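Less travel, more contact: first results from the Erosier trials

Print | E-mail

The manipulation group at Vendimgate has finished the first round of tests on Erosier, its method for shortening robot demonstrations before they are used for training. A policy trained on 1000 shortened demonstrations did as well at the drive tray task as one trained on 3000 full ones. It did worse on one of the other tasks, and the group is still working out why.

Erosier began as a side project of Irina Nistor's. She had been going through demonstration recordings for the Gukurano task set and noticed how much of each one was spent moving through open air. An operator picks up a part, carries it across the work surface, lines it up, pushes it home and lets go. The carrying takes up most of the recording and is nearly the same every time. The lining up and the pushing are short, and they are where most attempts fail.

"We were showing the network the easy bit over and over," she said. "The hard bit went past in a couple of seconds."

Her method looks at the gripper's speed and at how quickly the wrist camera view is changing, and from these it estimates where in the recording the part first comes close to its destination. Everything well before that point is thinned out, so that only every tenth camera image is kept. Everything after it is kept in full. Nothing is relabelled by hand. The operator's corrections, including the clumsy ones, stay in.
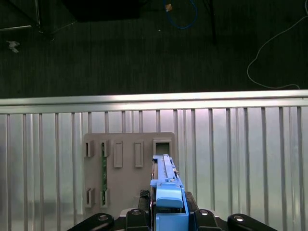
Blue part in the fingers, with the grey mounting plate behind.

Gukurano is the group's own set of assembly tasks, built on computer parts and similar hardware. Mircea Rusu put it together two years ago and has rebuilt parts of it since. He chose jobs where the part has to go in at the correct angle and where a small error leaves it jammed. For the Erosier tests the group used the drive tray task, a small cap task and a clip task. All three were recorded with the camera at the wrist as the main view. An overhead camera was available but was left out of training, as the aim was to see how far the wrist view alone would go.

Ten operators recorded the demonstrations, working in short turns. Samira Awwad ran the sessions and wrote the instructions, which fitted on a single page. Operators were told what the finished job should look like and how to stop safely. They were not told how to approach the part. She wanted a spread of habits in the recordings — some people come in from the side, some from straight above, and some nudge the part until it settles.

The starting position was changed between attempts, and so was the angle of the target. This was more trouble than expected in the early sessions, when the operators kept putting everything back square to the bench out of habit. The instructions were altered in July to ask for a turn after every reset, and recordings from before the change were set aside. 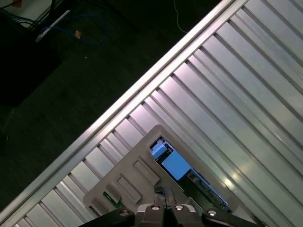
Erosier has to decide when a part is close to its target without being told where the target is, and the wrist view makes this harder than it sounds. The camera moves with the gripper, so everything in view shifts at once. Shiny backgrounds are a particular nuisance. With a grey tray lying at a slant on ridged metal, a small turn of the wrist can send bright reflections running along the ridges, and the first version of the software took that for fast movement and cut the recording in the wrong place. Iulian Lungu fixed this by comparing the change near the fingertips with the change in the rest of the view. Glare tends to spread over a wide area. A part nearing its destination changes a small patch.

The fix did not cure everything. Where the light is very strong the patch near the fingertips can wash out as well, and the software then falls back on gripper speed. In those cases it keeps more of the recording than it needs to. The group prefers this to the opposite mistake, as a demonstration that is too long can still be used, while one with the contact missing is no help.

Three policies were compared on each task. The first was trained on all 3000 full demonstrations. The second was trained on 1000 full demonstrations, and the third on the same 1000 after Erosier had shortened them. The network and the training settings were the same throughout. Testing was done by Teodor Rusu (no relation to Mircea), who had taken no part in the recording and did not know which policy he was running.

On the drive tray task, the third policy matched the first and was clearly ahead of the second. Most of the gain came in the last two centimetres of travel. The policy trained on full recordings often reached the housing in good order and then kept pushing when the tray was out of line. The Erosier policy was more likely to back off and try again. Irina Nistor puts this down to the operators' corrections making up a larger share of what it had been shown.

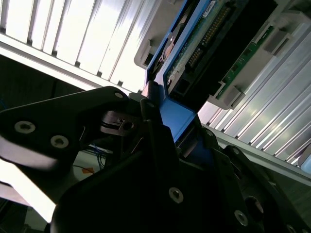 Does Erosier need force sensors to find the moment of contact?

It uses only the gripper's own speed readings and the wrist camera, so it can be run on recordings made without any force sensing. The group may add force later as an option, for labs that have it.

The cap task gave a smaller gain, and the clip task went the other way. There the Erosier policy was slower than both of the others and sometimes stopped short of the clip altogether. Iulian Lungu's view is that the clip task depends more on the approach than the other two. The clip has to be reached from one side, and by the time the part is close it is too late to choose. Thinning out the travel removed the stretch in which operators made that choice.

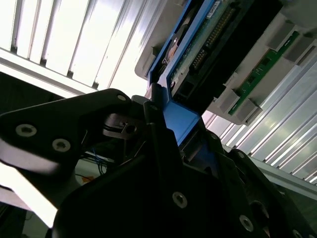

He has since tried a milder setting, keeping more of the approach and thinning only the part of the recording before the gripper first turns. Early runs look better on the clips, but they have not been repeated enough times to report. The trouble with a milder setting is that someone has to pick it for each task, and the group had hoped to avoid that. Mircea Rusu has suggested letting the software choose from a handful of settings by checking how much the operators differ from one another at each stage.

There is also the question of other hardware. All the tests so far were done on one arm with one gripper. The Ciobanu workshop has offered time on its larger arm in the autumn, and Samira Awwad is preparing a shorter version of the drive tray recordings to take there. The fingers on that machine are wider, and the wrist camera will see less of the part.

The Erosier code and the drive tray recordings will be shared with partner groups once the file names have been tidied up. The clip recordings will follow when the new setting has been tested. Anyone who would like the operator instructions in the meantime can ask Samira Awwad for a copy.

Print this item | E-mail this item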